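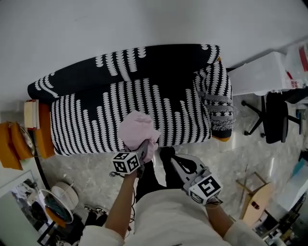 A patterned slipcover in black and white, with a fringed band over the arm and a pink cloth in a gripper's jaws above the seat.

Cover Story

Benedicta Wumbei bought her sofa in February for $400. The frame was sound and the cushions still had some spring in them, but the upholstery had faded along the back. A new fabric job would have cost more than the sofa. She bought a slipcover instead, a black one with a white print, and had money left for a rug she still hasn't picked out.

Slipcovers have a reputation for looking like bedsheets. The better ones now come with some stretch, and a busy print helps too. Small wrinkles get lost in it, and so does lint, up to a point. Black shows pale pet hair no matter what is printed on it.

Arash Pakzad runs the soft furnishings counter at Antwi, a home store in Stoltlow, where covers start at $100 and a large three-seater runs $154. Most returns come down to measuring, he says. People measure the seat and forget the arms.

"Go from the floor on one side, up and over both arms, and down to the floor on the other," he says. "Write it down before you leave the house."

Arms wear out first, and they are also where a cover tends to ride up. A separate band or small throw laid over the arm takes the rubbing and can be washed by itself. It doesn't have to match. A gray fringed piece with a zigzag sits well against a bold print - the colors are close and the patterns are different sizes.

Pakzad suggests going over the seat with a soft cloth every 14 days or so, working from the back toward the front edge. Crumbs collect in the crease behind the cushion, so pull the fabric loose there first, then tuck it back in.

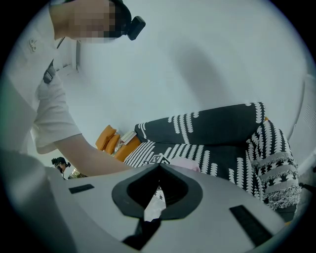
Washing Day

Take the cover off, shake it outside and turn it inside out before it goes in the machine. Use cold water and a mild soap, and wash dark prints alone the first time. Skip the dryer if the label allows only line drying. Many people put a stretch cover back on while it is very slightly damp - it pulls into place more easily - but let it dry fully before anyone sits down.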